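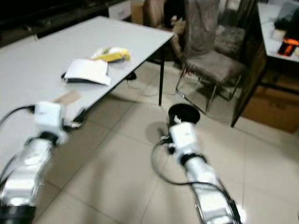
White table, thin black legs, a few last bits to clear. Table day, part one.

Okay friends, I promised updates on the great table cleanup, so settle in, this may take me a few posts — you know how I get.

This is the Inskip table, the pale one I've been going on about since March. I paid 20 dollars for it and carried it up the stairs with Valentin Kofler, who is a saint and took the heavy end the whole way.

What's left on top is a crumpled piece of white paper, a yellow package with white wrapping, and a little tan scrap of cardboard near the edge. After the month I've had, that is practically spotless!

The cardboard goes in recycling. The paper I want to smooth out and read first, in case it's my notes for the shelf measurements (I have lost those twice now and I'm not measuring that alcove again).

A few of you asked how I clean a pale top like this. Warm water, a drop of dish soap, soft cloth, then a dry cloth right after. I tried the Tulex spray on my old desk and it left streaks I could see from the hallway, so I've gone back to plain soap.

Next up is deciding where the table lives. I'm leaning toward the window, Valentin says the long wall. Opinions very welcome — I'll be up till 9 moving things back and forth anyway.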